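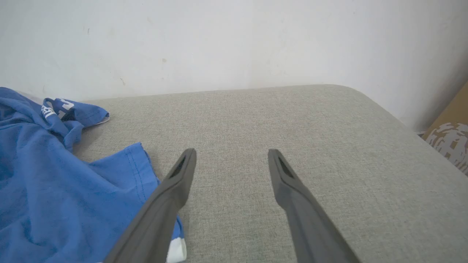 Ticket 3089 — Right arm stops short of pick pose on folding cell
Component: Zomby planner / Sturnar arm controller
Status: Resolved, pending merge
Priority: Normal
Reported by: Pulent, bimanual cell

Summary
On soft garments the right arm reaches the pre-grasp pose, starts the final approach, then holds. The left arm sits at its own pre-grasp pose and waits. No fault is raised. After the wait limit runs out, Zomby logs GRASP_ABORT and both arms go home. Started in August after the planner update. Before that the same task ran on the same cushion without the hold.

Steps to reproduce
Start the cell with the two-arm fold profile. Put one garment on the grey cushion, bunched, any orientation. Run the pick from the head view with wrist refinement on. With wrist refinement off the hold does not occur, but grasp points are worse, so we don't want to leave it that way.

Log extract, right arm
14:12 plan accepted, frame 1,498
14:12 pre-grasp reached
14:12 refine start, wrist view
14:12 refine target updated
14:12 approach paused, reason: PEER_NOT_READY
14:13 GRASP_ABORT, wait limit

Log extract, left arm
14:12 pre-grasp reached
14:12 ready sent
14:13 home requested by peer

Comment 1
The left arm does send ready. The right arm either doesn't get it or throws it away. Checked the bus on the Sturnar side and the message arrives. Message loss ruled out.

Comment 2
Tried with the Lazăr segmenter pinned to the old weights. Same result. The mask was fine in both versions: the garment separates cleanly from the cushion, which is no surprise with blue on light grey. The white parts of the cloth drop out of the mask now and then where they sit against the wall colour in the wrist view. That moves the refined target but doesn't explain the pause. Opened separately.
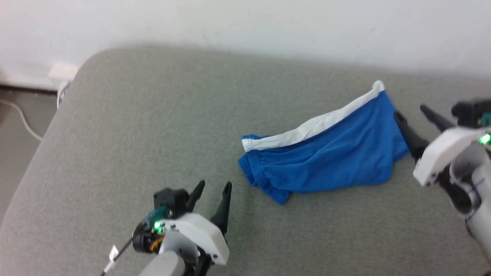

Head view, two-arm fold profile: blue garment on the cushion, one gripper to each side.

Comment 3
Found it. Since the update, Zomby stamps each refined target with a new plan ID. Sturnar compares the plan ID on the peer's ready message with its own current ID and drops the message if they differ. The left arm sends ready once, using the ID from the first plan. If the right arm refines after that, the IDs no longer match and it waits for a message that will not be sent again.

This also fits the cases that work. If refinement finishes before the left arm is ready, both arms hold the same ID.

Comment 4
Raising the wait limit to 900 ms as a test made no difference. Please don't ship that as a workaround.

Fix
Refinement now keeps the parent plan ID and bumps a separate revision number. Sturnar matches on plan ID only. Ready is also re-sent on every state tick until the peer acknowledges it. A dropped ready now writes a warning with both IDs — it used to be silent at the default log level.

Config
sync.match = plan_id
sync.resend_ready = true
refine.keep_parent = true

Cells that override sync.match locally need to remove the override or the old behaviour comes back.

Test
6 runs with refinement forced late on the right arm, then the same with the arms swapped. No PEER_NOT_READY pauses in either set.

Open items
White regions missing from the wrist mask, moved to the Lazăr queue.
Abort message should name the arm that timed out.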